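## Divided drawer tray - what would you keep in it?

**gulville_gran**

Hello all, warm greetings from a rainy Gulville. I've finally started on the kitchen drawers (only took me until August!) and I have this long plastic tray with a divider down the middle. I'd love some ideas before I fill it, as once something goes in a drawer at my house it stays there for years. 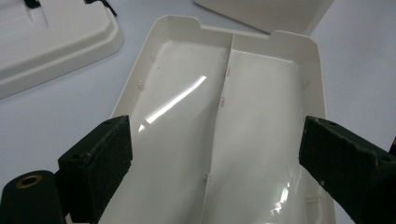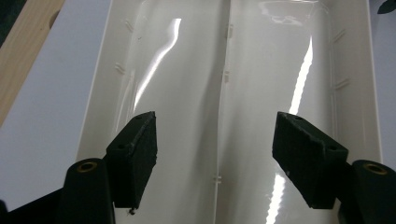 ### Replies

**braller_bee**

Oh, I do love an empty tray! I'd go with tea on one side and all the little packets on the other - yeast, gelatin, the soy sauce that comes with takeout. My drawer is 300 mm wide inside and I've got 2 trays in it side by side, with a gap just big enough for the rolling pin.

**slowcupboard**

I'm going to disagree with Bee, friendly as ever. Tea bags slide all over a smooth floor like that every time you open the drawer, and you end up with a heap at the back. Long things are much happier in long compartments. Spatulas, skewers, chopsticks, that sort of thing.

**braller_bee**

Mine don't slide! But I do leave them in their boxes with the lids torn off, so maybe that's cheating.

**gulville_gran**

Boxes, now there's a thought. I did worry about the sliding, it's a very shiny plastic. Would a liner help, or does it just collect crumbs?

**echeverria_kitchen**

It collects crumbs, but you can lift it out and shake it over the sink, so I say yes. I bought a roll of the rubbery kind from Vakis, 500 mm wide, and it did every drawer in the house with enough left for the bathroom. Cut one strip for each side so it doesn't ride up over the divider.

**slowcupboard**

Measure the drawer before you cut anything, please. Mine is about 265 mm from front to back once you allow for the lip, and I found that out after I'd promised my sister the leftover liner.

**gulville_gran**

You've all been so kind. I think it'll be spatulas on the left and Bee's packets on the right, with a strip of liner under the packets only. I'll go and find the tape measure.

**braller_bee**

I'll take half a win :) Let us know how the packets get on!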